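## 4. Getting the carpet ready

Okay, so before you unpack anything else from the Puvotus kit, do the floor. I skipped this the first time and spent an evening fishing a washer out of the pile with a magnet (it was a nice evening, too!). These steps are for a carpeted room. If you've got bare boards, jump ahead to section 5.

1. Pick everything up. Shoes, toys, chargers, the lot.
2. Vacuum slowly, once in each direction. I go up and down first, then side to side.
3. Run your palm over the carpet and feel for staples or grit. My friend Yu-na Ji swears by doing this in socks, but I like my feet.
4. Lay out the small parts on a tray, never straight on the carpet.

**Note:** The tray that comes in the box holds 100 pieces if you stack them, and I'd still use two.

5. Open the bag of cable ties. You need 7 for this section, so put the rest away for later.
6. Loop each tie, pull it snug, and check it before you trim the tail. Once it's cut, you're starting over with a new one.

**Caution:** Trimmed tails are sharp and they love to hide in carpet. Drop them in a cup as you go, and vacuum again before anybody walks through barefoot.

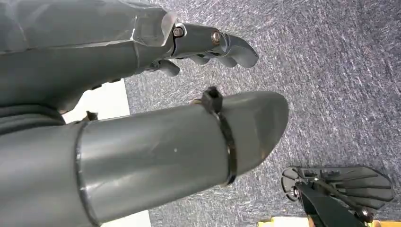

7. Go back over the whole floor one last time, corners included, and empty the cup into the trash. Then you can move on to section 5, where we get the big Jaltbridge box open.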